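The year I turned nine we took the night train from Clarnotton down to Skendavard to help my grandmother close up her house, and I have never slept so little or been so happy about it. She lived in one room by then, with a stove, a sewing table and a great many jars (plums mostly, and one of buttons that I was allowed to pour out on the rug if I promised to put every last one back).

My job was the letters. There were 69 of them in a Draletti biscuit tin, all from my grandfather, all written in the two years he worked away on the ferries, and I was supposed to put them in order by the postmark while the grown-ups carried chairs. Of course I read them instead! He wrote about soup, about fog, about a cat that rode back and forth on the car deck and never once got off, and at the bottom of every page he asked whether the pear tree had taken.

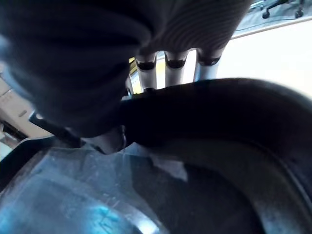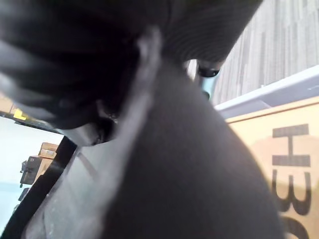
My aunt, coming in for the lamp, told me that it hadn't, that the tree had died the first March and Grandmother had never found a way to say so, and had gone on writing back that it was doing nicely, thank you, and had even put on a little fruit.

I thought about that for a long while, sitting there with my feet under me and the tin in my lap. Then I went out to the yard in my socks. By the back wall, just where he had always said to look, stood a pear tree, not a very old one, with its trunk tied to a stake by a strip of my grandmother's blue apron. I picked up a windfall, wiped it on my sleeve and took it in to her, and she cut it in half and gave me the bigger piece.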